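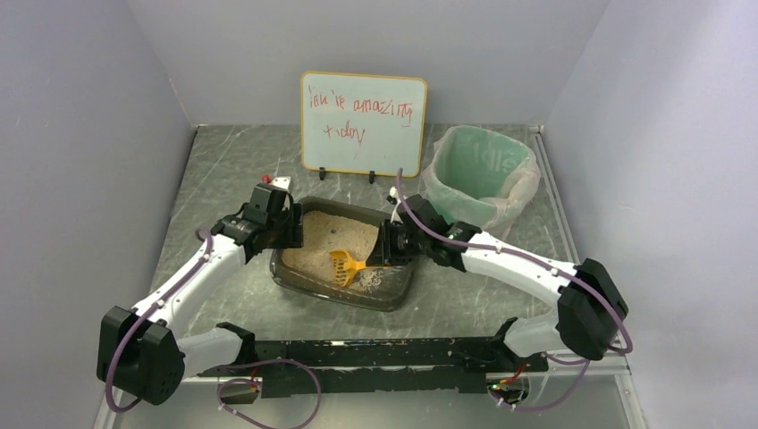 Walline School of Design, Department of Display and Print
Lecture notes prepared by the course tutor, revised April 2001

Unit 7: Legibility of Hand Lettering on Temporary Signs

Scope

These notes cover lettering done by hand on reusable or short-lived surfaces: whiteboards, chalkboards, card and paper tickets. Painted fascia work is dealt with in the May block. Students should have read the handout on letter construction and should know the terms x-height, stroke width, counter and baseline.

7.1 Reading distance

The size of a letter is set by the distance at which it must be read and by nothing else. A common working rule is 25 mm of capital height for every 7.5 m of reading distance. This is for plain block capitals, good light and a reader with normal sight. For loose handwriting, double the height. For a sign read by people walking past, work from the furthest point at which they need to start reading, which is seldom the point at which they stop.

Lower-case letters are measured by x-height. If the x-height is 60 per cent of the capital height, a line in lower case must be drawn larger than a line in capitals to be read at the same distance.

7.2 Stroke width

Stroke width is given as a ratio to letter height. For dark letters on a white ground, use between 1:6 and 1:8. For white letters on a dark ground the stroke may be thinner, up to 1:10, as light strokes appear to spread. A bullet-tip marker gives a fixed stroke of 2 mm or so, and this limits the useful letter height to a little under 20 mm. Above that height the letters look spindly and a chisel tip should be used.

7.3 Colour and contrast

Black on white has the highest contrast of the usual marker colours. Dark blue is close behind. Red on white is weaker than most students expect, and under yellowish lamps it weakens further. Red is acceptable for a short message read close to, such as the two-line greeting at the head of these notes. It should not carry prices, times or directions. Green is similar to red in this respect. Do not use red and green together to show a difference in meaning.

7.4 Line breaks

Break a message by sense first and by width second. Keep a verb with its subject and a number with its unit. A single word on the last line is permitted when it is an adverb of time or place ("today", "upstairs"), as the reader can take it in separately. A single word on the last line is a fault when it completes a name.

Space between lines should be at least half the capital height. Uneven baselines use up this space, so beginners should allow more.

7.5 Slant and evenness

A steady slant does little harm to legibility up to 12 degrees or thereabouts. A slant that changes from letter to letter is worse than a steep one. Rule a faint baseline and a few slant guides before starting. On a whiteboard, a strip of low-tack tape laid under each line serves as a baseline and leaves no mark.

7.6 Worked case: the Chisholm notice

The Chisholm market notice (slide set B, slide 4) has 547 characters of hand lettering on one A2 sheet. Capital height is 7 mm. By the rule in 7.1 it can be read at 2.1 m. It was hung behind a counter 3 m deep. The lettering is well made and the notice fails. Cutting the text by half would have allowed a capital height of 10 mm at the same margins, giving a reading distance of 3 m.

Compare the Brarnero ticket on the next slide, which has poorer letters and reads without trouble.

Exercise

Letter the phrase "Skollden Road entrance closed" on A3 card, once in capitals and once in lower case, to be read at 6 m. Show your working for letter height and stroke width on the back. Bring both cards to the next session with the marker used.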